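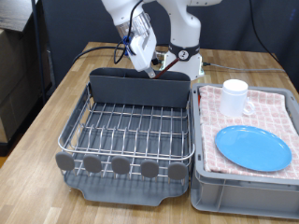 Is a steel wire dish rack with a separate drip tray worth having over a one-piece plastic one?
For a household that washes up by hand every day, it is, mainly because the two parts come apart and can be cleaned separately.

Vesell dish rack, reviewed
Updated 16th September

I bought the Vesell in June to replace a Rey plastic rack that had gone cloudy and held water in every corner. It has been in daily use since.

Construction
The basket is stainless-steel wire with rounded corners and a thick outer rim. The floor is a grid of closely spaced parallel wires with a few rails crossing them. Small items stay put: a teaspoon laid across the wires does not drop through, though one laid along them can. The welds on mine are clean, and I have found no rust so far, including under the rim where the Rey's predecessor (a Ridell, coated wire) failed first.

Plates
The tines are short. Dinner plates stand upright and side plates are fine, but deep pasta bowls lean and take up two slots each. We are a household of 4 and one evening's plates fit, provided the pans are dried by hand.

Rear panel
A tall dark grey plastic board stands at the back of the basket and spans nearly its full width. It keeps splashes off the wall. It also blocks some air from that side, so glasses placed against it dry more slowly - about 2 hours longer in my kitchen. I keep mugs at the front for that reason.

Drip tray
The grey plastic tray sits under the basket and has a shallow notched spout at the centre of the front edge. On a level worktop the water mostly stays in the tray. Pushing the spout over the sink and raising the far side slightly with a folded cloth fixed this. Limescale wipes off with vinegar.

Cost
I paid 138 with delivery from Drotosora, which is high for a dish rack. The basket justifies most of it. The tray feels like a cheaper part, and it scratches if the rack is dragged - lift it instead.

Rating: 4 out of 5. One mark off for the tray.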